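## 4. The open day as a field test

I'll say up front that we didn't plan to write this section. The open day at Pallovden was supposed to be a public event and nothing else, the kind of Friday where you put out cookies and hope the demo doesn't hang. But Wubit Negash kept the logs running the whole time, and when we looked through them the next week we found more useful material than in the two months of lab sessions before it. So it gets its own section, and I get to tell it the way it went.

### 4.1 Setup

We ran the simulated kitchen on a big monitor facing the visitors, with a second, smaller screen for whoever was operating. Our task software, Rindari, takes a short typed request and turns it into arm motions inside the simulator. No physical arm was involved at any point (we said this on the sign by the door, and we still got asked all afternoon where the robot was!). Visitors could type anything they liked. If the request named something the planner knew, the arm tried it; if not, the operator would suggest a rewording, and that got logged too.

Karim Hajji and I took turns operating. Titilayo Onuoha stood with the visitors and did the talking, and she was so much better at it than either of us that by mid-afternoon we had given up on switching roles. Tullio Parisi looked after the machine itself and restarted the simulator whenever it got slow.

We logged 780 typed requests over the day. Of these, 735 could be matched to an object and an action, and those are the ones we use below. The rest were mostly jokes, greetings and one very long message in what Silviu Neagu tells me was a song lyric. I've left them out of the tables, but they're in the release if you want them.

### 4.2 What people asked for

In the lab, our own requests had become kind of stiff without any of us noticing. We'd type "move to toaster" or "grasp lemon" and off it went. Visitors don't talk like that. They typed "can you get the toast," "toast please," "is it done yet," and (from a very serious boy who came back three times) "make breakfast but not eggs." I love that last one and I have no idea how to score it. Silviu and I argued over it for most of a lunch and ended up marking it as matched, with the toaster as the object, because that's where he wanted the arm to go when Titilayo asked him.

The other big surprise was how much people cared about the path the arm took. We had tuned Rindari to get the hand to the target quickly and we'd been pretty pleased with ourselves. Visitors would watch the arm swing in over the counter and wince. One woman told Karim it looked like it was about to elbow the toast! In our terms the motion was clean, with no contact and a comfortable margin, but she was standing at the big monitor and seeing it from the side, and from there the margin is hard to judge. Figure 4 comes from the same kitchen, with the arm reaching across the counter to the toaster, and you can get a feel for how close those links come to things they aren't meant to touch.

So around the middle of the day we did something we'd never do in a proper study, and changed a setting while people were watching. Karim raised the clearance distance from 30 to 80 millimeters. The arm took a wider route and the motions got slower, and the wincing mostly stopped. I can't give you a clean comparison here. The crowd was different after lunch, Titilayo had gotten better at explaining what was about to happen, and we never asked people to rate anything. I'm reporting it as a thing we saw, and we're following it up properly with the Danladi group, who have a rating form we can borrow.

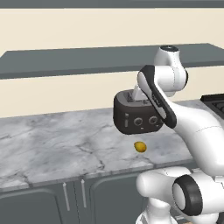 **Figure 4.** The simulated kitchen used for the visitor demo, with the arm over the counter at the toaster and a lemon in front.

There's a cost to the wider setting, of course. In a tight kitchen the planner runs out of room sooner, and when it can't find a route it stops and waits. From the operator's chair that's fine, because you get a message telling you why. The visitors got no message at all, only an arm standing still, and several of them assumed they had broken it. Tullio's fix was to put the message on the big monitor too, in plain words ("I can't find a way around"), and he had it working before the last group came through. People liked it a lot. A couple of them started trying to cause it on purpose, which gave us some wonderfully awkward requests that we'd never have come up with ourselves.

### 4.3 What we changed afterward

Three things went into Rindari as a result. The plain-words message stayed, and it now appears on every screen by default. The clearance is set per object, so the arm can give a toaster more space than it gives a lemon. And the request parser was retrained with the visitor phrasings added to our own, using a split that keeps any one visitor's requests on the same side (Wubit had given each visitor a paper number at the door, so this was easy).

We haven't solved the questions. "Is it done yet" still gets matched to an object and the arm still sets off toward it, when all the person wanted was an answer. Takine, the dialogue module we describe in Section 5, was started with exactly that request taped to the wall above Wubit's desk.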